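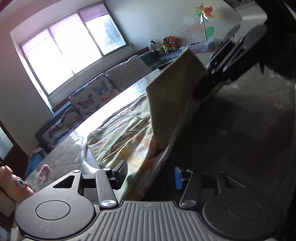 手持ちグリッパ側カメラの1コマ。ベージュの板を把持、下は花柄の布団。

Mavwood 手持ちグリッパ比較データ(README、書きかけ)

更新:2025年10月27日 / 担当:Wanda Kaczmarczyk、質問は Dumisani Cele まで

中身
・全574エピソード、うち板もの80
・爪は6種類。mav_a〜mav_f、対応表は jaws.txt
・開閉幅ログはCSV、時刻はミリ秒

目的
大きくて薄い物をつかんだときの爪の差を見る。家の中の普段の部屋で収録。机上だけのデータは別リポジトリ、混ぜないこと。

メモ
・窓側は白飛びあり。露出固定のまま、補正なし
・板が画面の真ん中をかなり隠す。物体検出の学習に使うなら注意
・床が暗いコマは深度が荒れがち。マスクは未作成
・mav_c の開閉幅、2月分だけオフセットがずれてる。読み込みのときに2,066を引く(単位は生カウント)
・指が映り込むコマはそのまま残しした。除外したい人は hand_flag=1 で
・爪の交換後は毎回キャリブ。calib/ の日付が合わないものは使わないでください

未対応
・mav_e と mav_f の滑り判定、基準がまだ決まってない。Bogdan に確認中
・Wusard コントローラ版との時刻合わせ
・英語版README

分割は split.csv のとおり。部屋単位で分けてあるのでシャッフルし直さないで。ラベルの間違いは issue にエピソード番号つきでおねがいしす。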